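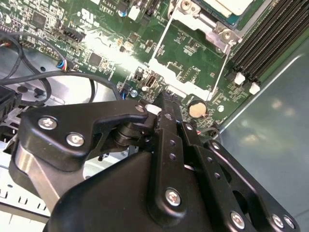
Namier 3 cordless precision screwdriver, long-term review
By Pornthip Thaweesak

The Namier 3 is a pen-style electric screwdriver for 4 mm bits, sold with a bit case, a charging cable and a magnetic parts mat. I bought mine at full price from Burnbridge and have used it for eight months, mainly on desktop computers, small power supplies and a few laptops. It replaced the Namier 2, which had a good motor and a poor switch.

Body and controls

The body is an aluminum tube with a knurled section behind the chuck. The knurling is finer than on the previous version and holds well with dry hands. With nitrile gloves it is less secure, and I turn the torque down one step when wearing them. Forward and reverse are on a rocker with a clear dead zone in the center. On the Namier 2 it was possible to roll from forward into reverse without feeling the change, and I stripped two plastic bosses that way.

A ring at the back sets the torque. There are five positions and a lock. The lock disables the motor and fixes the spindle, so the tool can be used as a manual driver. Use it that way for breaking screws loose and for the last quarter turn. The manual rates the locked spindle well above the motor's own output, and mine has no added play after eight months of doing this.

The tube is round and will roll off a sloped surface. The clip sold as an accessory fixes this. It should be in the box.

Motor

No-load speed is 400 rpm on the top setting. For long case screws I would like more, and the Tremblay pen driver I had on loan was noticeably quicker on a full side panel. For standoffs and board screws the lower speed is the better choice. A fine thread in a brass insert needs time to find its start, and a faster spindle will cross-thread it before the clutch reacts.

The clutch is electronic. It cuts the motor on current draw, and there is a small kick in the handle when it does. Settings one and two are close together. Setting three is the one I use for most machine screws. Five is strong enough to damage a plastic boss, and the manual says so on the first page. Cutoff was consistent between a full charge and the point where the low battery light comes on. Below that it weakened, and I recharge when I see the light.

Battery

Cell capacity is printed on the tube as 2000 mAh. I get several weeks of ordinary bench work from a charge. Charging is over USB-C and the tool can be used while plugged in, which the old one did not allow. The port sits in the end cap, in line with the tube, so the cable hangs off the back and gets in the way if you work with the handle high. The cell is not sold as a spare part. Opening the end cap takes a pin wrench and voids the warranty, and I have not done it.

Bits

The bits are the weak point. Two of the Phillips #1 bits in my set had visibly uneven tips from new, and one cammed out on screws that a Vullosach bit of the same size held without trouble. The Torx bits are accurate and have stayed sharp. The hex bits are good down to 1.5 mm. The 1.3 mm bit rounded off in its second month. Burnbridge replaced the set when I wrote to them, and the second set had better Phillips tips and the same soft 1.3.

The chuck magnet is strong enough to hold an M3 screw horizontally. It will not hold a long M4. There is a small amount of wobble with the extension shaft fitted, visible at the tip and of no consequence for normal screws. I would not use the extension on anything below PH0.

Light

Three LEDs surround the chuck. They cast little shadow and the color is neutral enough to read component markings. They stay lit for ten seconds after the switch is released. Reflection from bare metal can be harsh at close range, and there is no way to dim them or turn them off.

Durability

The supplier quotes 2000 operating cycles for the switch. I have no means of checking that figure. Mine still clicks as it did when new. The finish has worn through at the edge of the torque ring. The tool has been dropped once onto vinyl flooring with no effect. The plastic hinge on the bit case cracked in September and is now held with tape.

Recommendation

Buy the bare tool if Burnbridge has it in stock, and spend the difference on Vullosach bits in the sizes you use. The full kit is fair value only at a discount. Owners of the Namier 2 with a working switch can wait.

Rating: 4 out of 5 for the driver, 2 out of 5 for the bit set.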